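4. Setting up the sorting trays

The Stasumport mail desk runs on two trays and one rule, and the rule is usually what breaks first. Allow 5 minutes for set-up, longer if you intend to have opinions about it.

1. Clear the desk. Mugs count as things.

2. Put the trays down side by side, long edges parallel, back rims level with each other.

3. Decide which tray is "in" and which is "out." Write it on the card by the door. Last September we had both marked "in" for a week, and it felt accurate.

4. Load the "in" tray from the back. Stop at 65 envelopes. The tray will hold more – your patience on the stairs won't.

Note: Parcels do not go in trays. Parcels go to Baoshan Xia, who has a shelf and a system.

CAUTION: Do not stack one full tray on another. The rims are low and the envelopes know it.

5. Enter the batch in the Valto log before you move anything. If the log asks for a batch number, use the next one after the last one. Duván Cuadros has seen other approaches and would like them to stop.

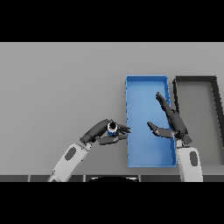
Mailroom & Internal Post, Grajales Building

6. Empty the "out" tray at each round, even if it holds a single letter. The letter is always for the 7th floor.

7. Wipe both trays with a damp cloth at the end of the shift. No solvents, no sleeves.

If a tray cracks, tape is not a repair. Ask Nayeli Sánchez for a new one and bring her the old one as proof.

3 comments | 7 shares
Questions: mail desk, ext. 2000 | © Stasumport | Back to top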